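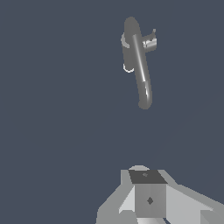 Turning the Faucet Lever: Learning a Reach-and-Push Policy in Simulation
Final project report, Manipulation Software course
Seon-mi Ko (with Ye-seo Na and Vitalii Pasichnyk)
Mar 7, 2019

What we wanted to do

Our group wanted a robot arm to turn a lever faucet in simulation, starting from nothing but a camera view and the arm's own joint readings. I had done the pick-and-place assignment last term and was tired of cubes, and Ye-seo wanted something with a hinge in it. A faucet lever seemed perfect! It moves on one axis, you can tell exactly how far it has turned, and you don't even have to grasp it. You just have to get to the right side of it and push.

That last part took us most of the term.

The setup

We used the course simulator, Stureneo, and wrote our own training code on top of it, which Vitalii named Praletti and refuses to explain. The faucet is a gray body with a long lever coming off the front, and it hangs in plain blue-gray space with no wall and no sink. I left out the background on purpose. Rendering was the slowest thing in our loop, and I figured we could add a kitchen later if we had time (we didn't).

Each episode starts with the gripper below the faucet and a gap between the two. The policy gets a small camera image plus the joint angles, and it outputs a change in gripper position in x, y and z. We keep the fingers in one fixed pose the whole time. Sun-ja Ki, our TA, suggested that at the first check-in, and it cut out one output we were mostly using to flap around.

An episode is over after 200 steps or when the lever passes the target angle, whichever comes first.

First try: reward for turning only

I started with a reward for lever rotation and nothing else. You can guess how that went. The gripper wandered around in the empty part of the workspace and almost never touched anything, so there was nothing to learn from. I let it run overnight for 2000 episodes anyway, because I'm stubborn, and the curve was as flat in the morning as when I went to bed.

Second try: reward for getting close

Next we added a term for the distance between the gripper and the tip of the lever. This worked great for reaching and badly for everything else. The policy learned to fly straight up, touch the tip from underneath, and stay there collecting its reward. It pushed along the length of the lever, so of course the thing didn't turn. Ye-seo made a plot of the contact points and they were all bunched up on the blunt end.

We wasted a good week changing the weights between the two terms. I don't recommend it. Every setting gave us either the parked gripper or the wandering one, and a few gave us both depending on the seed.

Third try: a pre-contact point

What finally helped was moving the goal of the reach. We put an invisible point off to the side of the lever, partway up, and rewarded getting near that first. Once the gripper has been close to it, the distance term switches off and only rotation counts. The planner from the Shin assignment does something similar with its approach poses, and I should have thought of it sooner.

The point has to move with the faucet. We forgot this! The body is mounted at a slight tilt, and we change that tilt a little between episodes, but my first version kept the point fixed in world coordinates. On some resets it ended up inside the lever. Mi-kyung Byun from the Sullham group spotted it when she was looking over my shoulder for a completely different reason. Attaching the point to the lever's own coordinate frame was a one-line fix.

Results

We tested the final policy on 63 starting setups it hadn't trained on, with different tilts and different gripper starting positions. It failed on 9 of them. I watched every failure, and they mostly look the same: the gripper comes in too low, catches the end of the lever, and slides off before it gets enough of a turn going. The policy then doesn't back up and try again. It just keeps pushing into the air where the lever used to be.

I think that's partly a memory problem. The policy only sees the current image, and once the gripper is past the lever it has no way to know that it missed. Vitalii thinks it's a camera problem and wants a second view from the side. We haven't settled this.

What doesn't work yet

Everything is one shade or another of gray on one flat color, so I wouldn't trust this policy with real camera images at all. We also only have one faucet model. Ye-seo started on a script to vary the lever length and it runs, but the collision shapes don't scale with the visible ones yet, so the gripper sometimes pushes on nothing.

If we get the lab machine again in April I want to fix those collision shapes first and then try stacking a few past images as input. The reward code is in the Praletti folder under rewards – please read the comment at the top before you change the switch distance, the units are in meters and I mixed that up twice.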